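Albertina Sampaio has 13 rules for anyone putting automation in a working kitchen and she gets through four before the coffee comes. She wrote them for Petus, where she looks after practice standards. Ludger Wendt, from Harms, argues with most of them.

"Rule one, write the task down the way a cook does it," she says. "Both hands. If the left is just resting, say so."
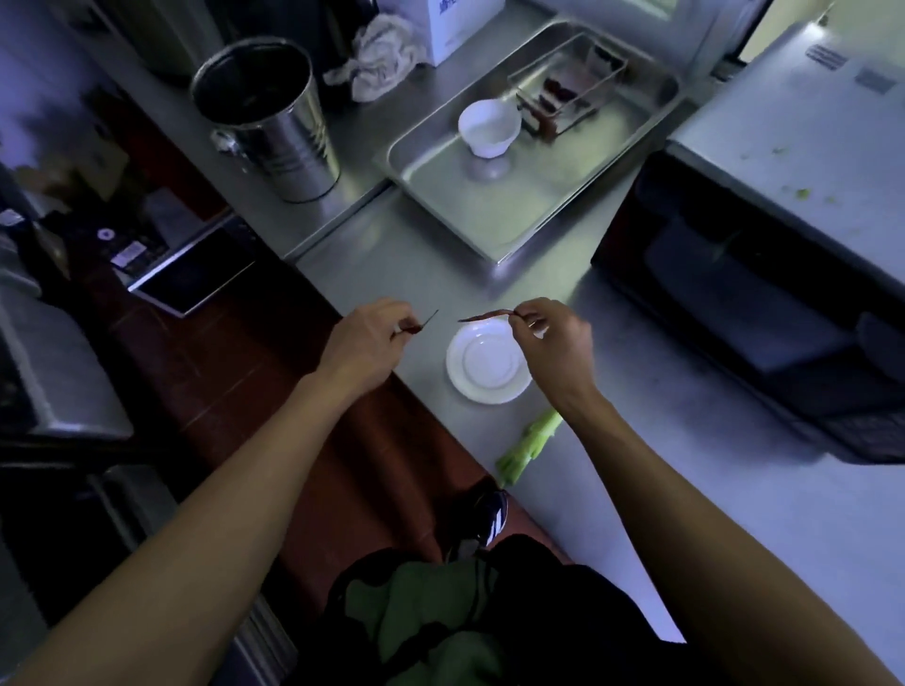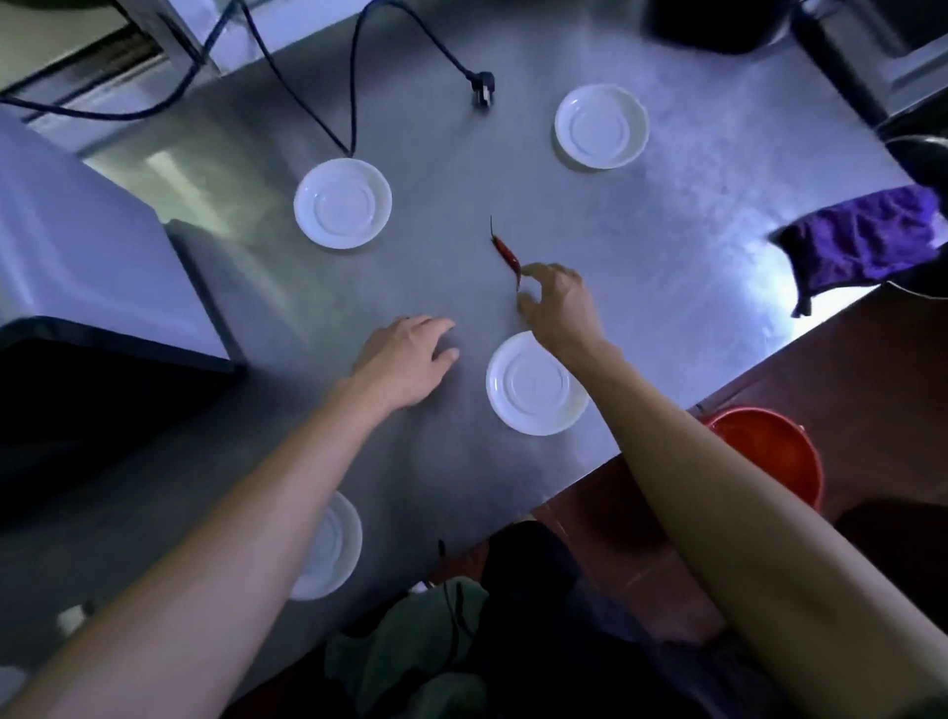

Wendt thinks that's too much paper. The Flernen draft ran to 200 pages, he says, and who read it. He'd settle for a stop button within reach and a named person on every shift. Sampaio wants both, plus a log.

"A log with no reader is just storage," Wendt says. She lets that one go.

Where they agree: food contact. Anything that touches a dish gets cleaned on the same schedule as the knives, no exeptions. And small items get tested seperately from big ones. "Passing on a potato says nothing about a pepper stem," says Sampaio.

Next round of comments closes in January. Rudeck hasn't sent theirs yet.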